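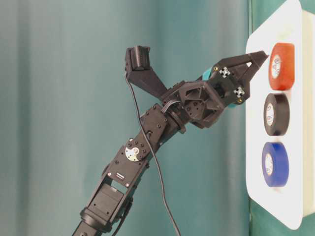

I'd been meaning to get over to the Armont open day for years, and every year something came up. In January my neighbor Trefor Bowen told me he was going to help out at one of the tables, so I put it on the kitchen calendar in pen and told everyone in the house I was busy. And I went! I'm still kind of buzzing from it, so this is going to be a long one.

Armont used to be a carpet warehouse and they still have the big loading doors on one side, which were wide open. You pick up a paper map when you come in. I lost mine before I got to the first table, so I just wandered. There was a guy from Potex showing off little wheels that roll sideways (I want some, I have no use for them whatsoever), and a long line for something with a drone that I skipped because my feet already hurt. Parking was a pain, by the way. If you go, use the lot behind the feed store and walk.

Trefor was at the Fenuvholm table, in the back corner by the coffee. I figured I'd say hi, stay five minutes and move on. I was there for most of the afternoon.

The job they had the arms working on was so plain it almost sounds silly when you write it down. Rolls of electrical tape in different colors, a green cloth, a white tray. Pick up a roll, put it somewhere else. My four-year-old nephew could do it, and I said so, a bit too loudly, and Trefor just grinned and told me to go ahead and stand there a while. So I did. You start out thinking "come on, just grab it" and pretty soon you're leaning forward and holding your breath over a roll of tape like it's the last minute of a tied game.

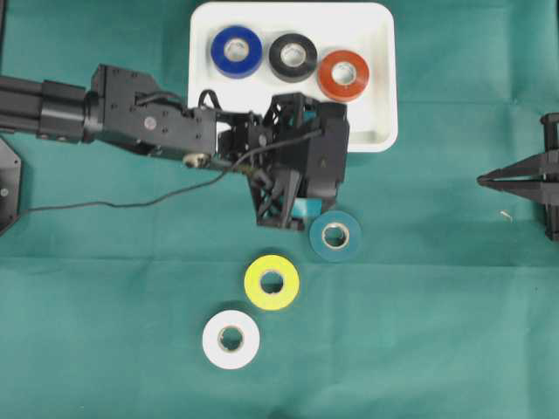 Three in the tray, three on the cloth. I was rooting for the yellow one.

What got me was how pointy the fingers are. I had pictured something soft and rounded, more like a hand, and these come down to a tip like a pair of tweezers. Trefor says a flat roll lying on cloth is a mean thing to pick up, because there's so little edge to get hold of and the cloth wants to bunch up underneath. I went home and tried it with two chopsticks on a bath towel. He's right. It took me 7 tries and I swore at two of them.

The Fenuvholm folks call the whole setup Esteban. I asked who Esteban was and got three different answers, so your guess is as good as mine. One of them told me they've logged more than 3000 pickups with it so far, which sounds like a lot until you think about how many things you pick up in one day without giving it any thought. Coffee cup, keys, phone, coffee cup again...

I asked my usual dumb questions and they were really nice about it. Why tape? It's cheap, it comes in lots of colors, and it doesn't break if you drop it. Why the green cloth? Somebody had a bolt of it left over from a school play -- that was the entire reason. I love that. I always assume there's a big plan behind these things.
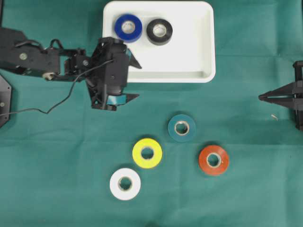
There was a mom next to me with two kids who kept calling out which color they wanted it to go for next, and after a while the grown-ups were doing it too. Blue! No, white! The arm paid us no attention at all. I did get a cookie out of it, from the mom, who had come much better prepared than I had.

I stayed until they started folding up the chairs around us, then helped Trefor carry a couple of boxes out to his truck. He wants me to help at the table next year. I told him I don't know the first thing about robots and he said neither did he when he started, he just had a truck.

So I guess I'm going back. If anybody reading this went to the drone thing, let me know in the comments if it was worth the line!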